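Jailson Peixoto takes his shoes off before he shows me a carpet. He does it without thinking, one heel against the other, in the middle of telling me something else, and it's only when I notice that I'm now the one person in the room in boots that I hurriedly follow suit. He laughs and says nobody has to. I do it anyway.

We've met at Nogueira, the guest house he has looked after for 3 years now, which sits at the top of a hill that my bicycle and I did not enjoy. He came to housekeeping by way of a hotel laundry, then a spell doing end-of-tenancy cleans, and then a long stint at a much bigger place called the Caltitz, where he was one of a large team and had, he says, "a trolley, a list and a very bad radio". What I'd come to ask him about was small rooms. I live in one. A good many readers who write to this column live in one too, and the letters are nearly always about the same thing: there's a bed, there's something to sit on, there's a strip of floor between them, and how on earth is anybody supposed to keep that strip clean and still have somewhere to put their feet?

"People think a small room is quick," he tells me, once we've settled ourselves in the breakfast room with a pot of tea and a plate of his very good orange cake. "They say, oh, it's only a little room, ten minutes. But a big room forgives you. You can leave a big room a bit untidy and it still looks like a room. In a small one, if there's a sock, you're looking at the sock."

He pours, and then gets up again to fetch a different milk jug because the first one drips. I mention it only because the whole afternoon went like that. He's a man who can't sit beside a dripping jug.

I ask him where he starts, and he says with the bed, always, and for a reason I hadn't considered. Making a bed throws a surprising amount of fluff into the air. If you've cleaned the floor first, you've cleaned it for nothing. So the bed is stripped, shaken, made and left alone, and only then does he go near the carpet.

"My grandmother would do the floor first because it was the hardest and she wanted it finished," he says. "And then she'd do the beds and be cross about the floor. Every week! I loved her, but every week."

He's fond of white bedding, in spite of everything you might say against it in a house where people drink red wine. It can all be washed together, and it makes a narrow room feel lighter when there isn't much else to help. I tell him about the dark green duvet cover I bought in March, of which I'm rather proud, and he is very polite about it.

Seating is where he gets more opinionated. He thinks a sofa in a bedroom is a lovely thing to have and a nuisance to live with, and he'll defend both halves of that for as long as you let him. A guest with a sofa will sit and read, he says, and a guest without one will sit on the bed in their coat. But a sofa also takes in crumbs and hairgrips and pound coins, and it collects clothes. He has known people sleep a fortnight beside one and never once sit on it, because it had turned into the wardrobe on the first evening.

"So you have to decide," he says. "Is it for sitting? Then nothing lives on it. You come in, you hang up your coat, you sit down like a king."

Tariq Usmani comes in at about this point with a basket of clean towels and is made to stop for cake. He has worked alongside Jailson for 2 years, and the two of them disagree cheerfully about nearly everything, which made my job a good deal easier. Tariq, for instance, doesn't hold with the bed-first rule. He likes to run a vacuum over the floor before he begins, and then again at the end.

"Twice," says Jailson, to me, as if Tariq weren't there.

"Twice is nice," says Tariq, and helps himself to a second slice.

His argument, when he's finished it, is a fair one. If you don't clear the floor at the start you spend the next half hour treading whatever's there further into the pile, and with a flat carpet it gets ground in and dulls the colour in a path from the door to the bed. He offers to show me the path in his own flat, should I ever be passing. Jailson's answer is that this is exactly why a person takes their shoes off. I suspect they've had this conversation before, and I suspect they'll have had it again by the time you read this.

Where they do agree is on carpet itself. I had assumed that anyone who cleans for a living would want bare boards everywhere, but both of them would rather have a carpet in a bedroom, and a low, flat one in a sandy or brownish colour for preference. Deep pile, Jailson says, is lovely for one winter. A bit of mottling in the colour helps enormously too, and a perfectly plain carpet is "like a plain blue shirt when you're eating soup".

He used to keep one of those deep cream ones at home, and he talks about it the way other people talk about a car that was always in the garage. It cost him £796, which he remembers to the pound, and it went to the tip after a cousin's birthday. He still won't tell me what was spilled on it.

We move on to machines, as I'd promised several of you that we would. Robot vacuums come up in my postbag more than any other gadget, and the letters tend to be either love letters or complaints. Jailson was a doubter. He'd been given a Drollex upright when he left the Caltitz, as a leaving present, and he was loyal to it. It's Tariq who came round to the round ones first, and who talked him into it over the course of a long, wet winter.

"I said to him, it goes under the bed," Tariq remembers. "That's all. I said, when did you last enjoy going under a bed?"

"I have never enjoyed going under a bed," says Jailson.

What he's come to feel, he tells me, is that they're a good help in a small room provided you treat the floor as theirs. Anything that trails or dangles will be found and eaten: phone leads, dressing gown cords, the fringe on a throw. He walks the strip between the bed and the sofa before he sets one going, bends down and has a look along it at ankle height, and tucks up whatever's hanging. It takes him less time than boiling the kettle. If the bedding reaches the floor he folds it back on itself and lets it down again afterwards.

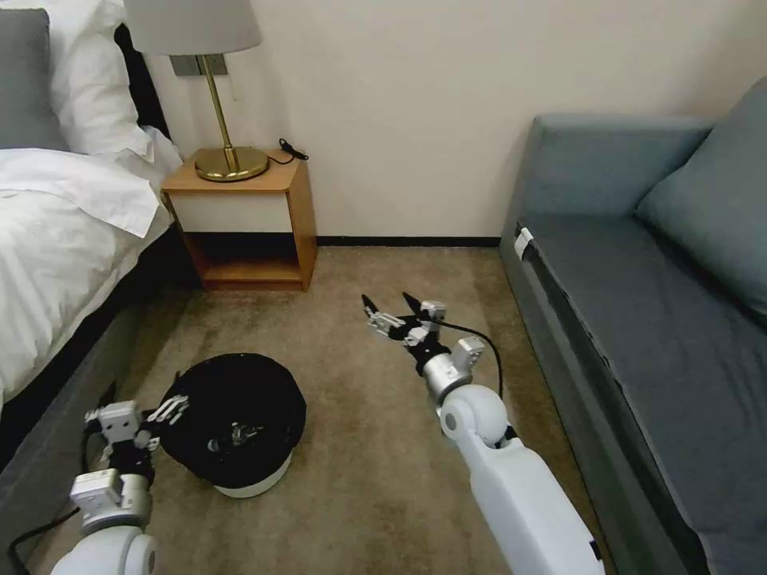 And then there are the edges, and on the subject of edges I don't think I could have stopped him if I'd wanted to. A round machine can't get into a square corner, he says, however clever it is, and dust knows this perfectly well. It gathers along the bottom of the walls and lies there in a soft grey line. On a dark skirting board you'll see it straight away, and he regards that as a point in favour of dark skirting boards, though Tariq, who has to wipe them, puts in a word for paler paint. Jailson goes round with a dry brush first, flicking the dust outwards on to the carpet where the vacuum can reach it, and then a barely damp cloth along the top of the board. He's firm about "barely". A wet cloth on a dusty board makes mud, and mud on a carpet edge makes a stain that looks like a tide mark.

The worst corner in any bedroom is the one with the bedside table in it. I confessed that I hadn't moved mine in a very long time, and I asked him, hoping to be let off, how often one really should.

"Once a month, and you'll find your other earring," he says. He has a soft spot for a small wooden nightstand that one person can lift with one hand. Anything heavier doesn't get moved, by him or by anyone else, and you can tell.

I ask what people spend too much on, and he thinks about it for so long that Tariq gets up and starts folding towels. Sprays, he decides in the end. He has a cupboard with 42 bottles in it, left behind by guests and former tenants and a sister-in-law who sells Trullero products from her front room, and he says he could do the whole house with washing-up liquid, white vinegar, bicarbonate of soda and a bucket. He keeps the rest because he can't bring himself to throw away a full bottle. I felt very close to him at that moment.

What he'd have people spend more on is cloths. He wants good ones, plenty of them, washed hot and without any fabric softener, which leaves them slippery and no use for dust. He has them sorted by colour and he'd like it known that Tariq puts the blue ones in with the yellow ones.

"They're both for dusting," says Tariq.

"The blue are for glass," says Jailson.

By now the tea has gone cold and there's a family due at four, and I'm aware that I've kept two busy people sitting down for far longer than they'd planned. Jailson walks me out by way of the stairs, so that he can show me the half-landing, where the carpet turns a corner and has been patched from an offcut. He did it himself, on his knees, with a borrowed knife, and he wants me to try and find the join. I get down on my hands and knees in my socks and look for a good while, and I can't find it, and he is so pleased that he goes and wraps up what's left of the orange cake for me to take home.

I moved the bedside table that evening. There was no earring, but I did get back a library card and most of a pencil.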